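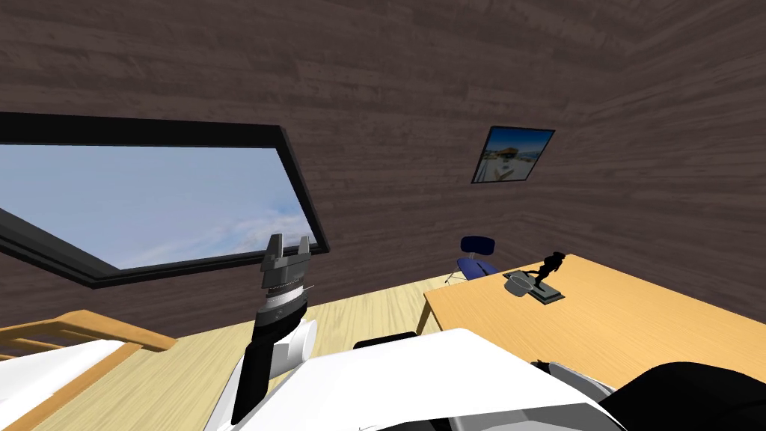 Filed under: Reviews / Backend / Queues

Caron is a hosted webhook relay. You point your senders at it, it stores each event, and it delivers to your endpoint on whatever schedule you set. The sales page says you can delete your retry code the day you sign up. I've heard that before, so I kept ours in the repo and ran Caron beside it through May.

Setup was quick, I'll give it that. One URL, one signing secret, a small YAML file for routes. The docs cover the happy path well and then get thin. I wanted to know what happens when my endpoint returns a 200 after their timeout has already fired, and the page on timeouts sent me to the page on retries, which sent me back.

So I tested it. I sent 1000 events from a staging box at Stemisthorpe, where we keep our order service, and made the receiver stall at random. Caron delivered all of them. It also delivered 247 of them more than once. To be fair, the fine print says "at least once," and any receiver worth running should check event IDs before doing work. But the big text on the front page says "exactly the events you expect," and I don't see how both of those can be true.

Worse, the retry carries a new delivery ID in the header and leaves the original event ID buried in the body. If you dedupe on the header, as the quick start does in its own sample code, you will process the same order twice. 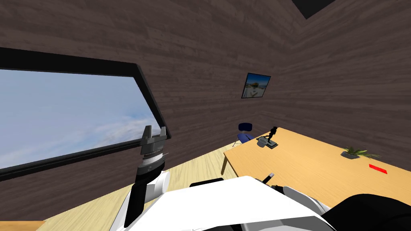 Gwenaël Deschamps read a draft of this and thinks I'm being too hard on them: every relay he has used sends duplicates, the body is signed and the header isn't, so the body is the right place to look. Fair enough on the signing. I'd still like the sample code to do the right thing.

The dashboard is fine. Search is fast if you have the event ID and close to useless if you don't. You can replay a single event or a whole time window, but there's no dry run, and the window picker uses your browser's time zone while the log lists UTC. I replayed the wrong hour on my first try.
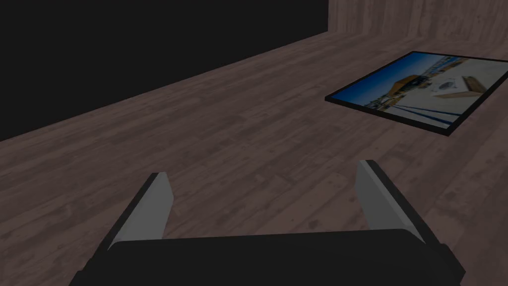

Pricing is per delivery attempt. Read that again if your endpoint is flaky. A failing receiver with the default backoff will burn through attempts all night, and the spending cap is an email alert, with no way to make it stop sending. I turned the maximum down to 3 attempts and sent the leftovers to a dead letter route, and the bill settled.

Support answered in a day. Yasaman Ansari on their side confirmed the header behavior is intended and said the sample would be looked at. It hadn't changed when I last checked.

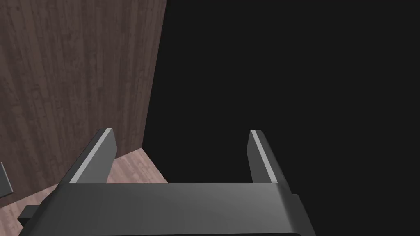 I also tried Skondby for a few evenings. It's self-hosted, uglier, and keeps the same delivery ID across retries, so the obvious dedupe works. You do have to run the database yourself, and upgrades mean downtime. Beditz was on my list too, but it wants an agent installed on the receiver and I wasn't going to do that for a trial.

Would I pay for Caron? For a small team with no queue at all, maybe, with the attempt limit turned down before anything goes live. We have a jobs table and a worker that has been dull and reliable for years. The retry code is staying in the repo, and I've let the trial lapse.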